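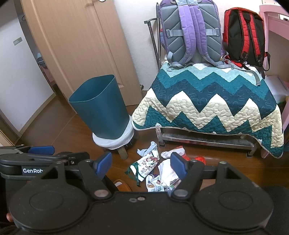 Put the trash bin on a stool. There, that's my whole opinion, the rest is me defending it.

I've had a bin on the floor my entire adult life and I have bent down to it maybe forty thousand times. For what. Habit. Bins live on floors, stools are for sitting. Says who?

Then my knee went in January and Lizelle Sithole from downstairs told me to raise everything I use daily. Kettle, shoes, bin. Kettle was fine already. Shoes, I gave up on. The bin went up on an old round stool with a cloth cover and it stayed there long after the knee got better.

What you get: peelings go in instead of near. You can sweep under it, well, around the legs, still better than before. Changing the bag is 2 minutes with no groaning. And you notice when it's full!

The case against. My brother-in-law Garnet Girard says it looks like a bin on a stool. Correct. He also says it'll tip, and with a tall narrow one he has a point, so don't stuff heavy things in the top and dont put it where a door swings into it. Get a door stop. Cheap, screw it down, done.

The cover is the weak spot. Fabric under a trash bin, I know, I know. Mine comes off and goes in the wash about every 6 weeks, threads coming loose all over. I could take it off for good. But then the bin slides.

People will spend 112 dollars on a pedal bin so they don't have to touch a lid. Still on the floor though, still bending. Meanwhile half the households I know have a stool holding up a pile of mail. Move the mail.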